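How to Make Safe Backups of the Photos on Your Phone

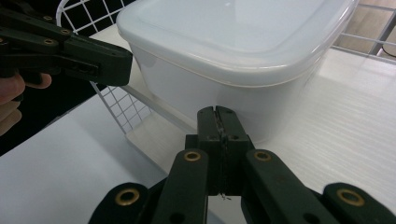

Suvalix Home Computing Club – Beginners' Help Pages

Most of us carry years of family pictures around in a pocket and never give them a thought until the phone goes in the lake. So pour yourself a coffee and let's get yours copied somewhere safe. It takes an evening at most, and a good part of that is just waiting!

First, plug the phone into the charger and connect to your home Wi-Fi. Open the photo settings, look for the word Backup or Sync, and switch it on. My own phone had 412 pictures to send, so don't worry if yours chugs along for a while.

Next, make a second copy on a USB drive. Connect the phone to your computer with its cable, tap Allow when the phone asks, and drag the camera folder over to the drive. If you have a great many pictures, do them month by month – I began with August and worked back.

When the copying stops, open 20 pictures from the drive to be sure they look right. Then eject it properly, write the date on a bit of tape, and keep the drive in a different room from the computer.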